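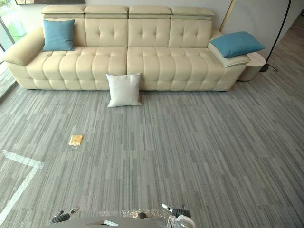

Went to Sotiropoulos in Vimilthorpe for lunch, the Greek place on the corner where the bank used to be. Short thread, as a few of you asked.

**2/** No bookings at lunch. We got there at half twelve and were given a table by the window. By one there was a queue to the door, so go early if you can.

**3/** Starters: grilled halloumi, broad beans with dill, and a basket of bread. The beans were the best thing we ate all day. Halloumi fine, a bit short on lemon. Bread is charged separately and the menu does say so, in small print on the back.

**4/** I had the lamb with orzo. Big portion, soft meat, sauce on the salty side. The other main was stuffed peppers, which needed another ten minutes in the oven. The rice in the middle still had some bite.

**5/** We mentioned the peppers. They took them away, brought a new plate and knocked them off the bill without being asked. Can't complain about that.

**6/** House white is from Prultau and comes in a carafe. Dry, cold, does the job. They also have Warker ginger beer, which I hadn't seen on a menu round here before. Very fiery. I'd have it again.

**7/** Pudding was one orange cake between two. Heavy with syrup, served with thick yoghurt. One between two is plenty.

**8/** Service was quick at first and slow once the room filled up. Twenty minutes for the bill. It is loud in there too, all hard floor and bare walls, so maybe not the place to take anyone who struggles to hear.

**9/** Parking: the car park behind the library is free for up to 50 minutes, which isn't long enough for lunch. Use the one by the station. The 373 bus stops right outside as well.

**10/** Would go back for the beans and the lamb. They do a set menu in the evenings from March, so I'll try that next and add it to this thread.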